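Catching up with the makers of Vitmont

June 17, 2021

It was raining on the day we rang the little studio at Pultow, and the lead designer of Vitmont had just put the kettle on, so the first few minutes of our talk were about tea and biscuits and whether you can play anything properly with crumbs on your fingers. You can't, apparently. "I've tried it for years," she told us, "and I've lost more matches to shortbread than to any opponent."

Vitmont, for those who haven't met it yet, is a walking and collecting game for phones, set in a valley full of small, shy creatures who come out at different times of day. It grew out of Karam, the studio's first game, which had a modest but very loyal following (a few of us in this office among them, and yes, we still miss the marsh level). The summer update lands next week, and it is a big one. There are 72 new creatures to find, a night market, and at long last a way of trading with friends who live at the other end of the country.

"Trading is what people wrote to us about, over and over," she said. "We had one letter, a proper paper letter, from a lady who plays with her grandson. She had two river foxes and he had none, and she wanted to know why she couldn't just give him one. I read it out at lunch and we all felt rather dreadful."

It took a while to put right all the same. The first version of trading went out to a test group in December and was, in her words, "a lovely idea that fell over if you looked at it". Creatures went missing halfway, or arrived with somebody else's name on them. The team took it all out again and spent the winter building it afresh, with a good deal of help from the testers, who sent in 2,173 reports between them. She says she read every one, though a fair number were simply people asking for a badger.

Will there be a badger? She laughed at that for quite a while. "There may be something that digs," was all we could get out of her.

We asked as well about group hunts, which some players find a bit hard going if they live in a village. At the moment you need 4 people standing in the same spot, and that's no small thing on a wet evening up a farm track. From the update onwards you'll be able to join from home, using a lantern, and everyone gets one lantern a day for nothing. More can be had with the coins you earn from walking, and the most you can carry is 100.

"I grew up somewhere with one bus," she said, "so I do have a soft spot for the player on their own by a duck pond. I'd like them to have just as good a time as somebody in the middle of a city."

Noneo, who publish the game, have been patient about the delays by her account, and she was keen to say so more than once. They did ask for a trailer, which the team made themselves over a long weekend, with the sound of the night market recorded in a real car park. If you listen closely there's a trolley in it.

As for what comes after the summer, she wouldn't be drawn very far. There is a map pinned up over her desk with the northern half covered by a tea towel, and the tea towel stays put when visitors come round. She did admit that the marsh from Karam is often talked about, and that the composer has already written something for it without being asked.

By then the rain had stopped, and she wanted to get out for a walk before it started again. She was still two creatures short of her own daily goal.
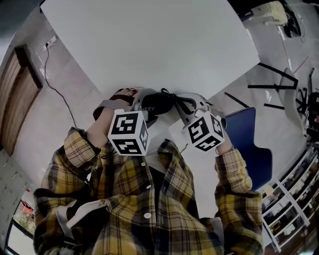 A light grey virtual reality headset between two hands holding marker cubes.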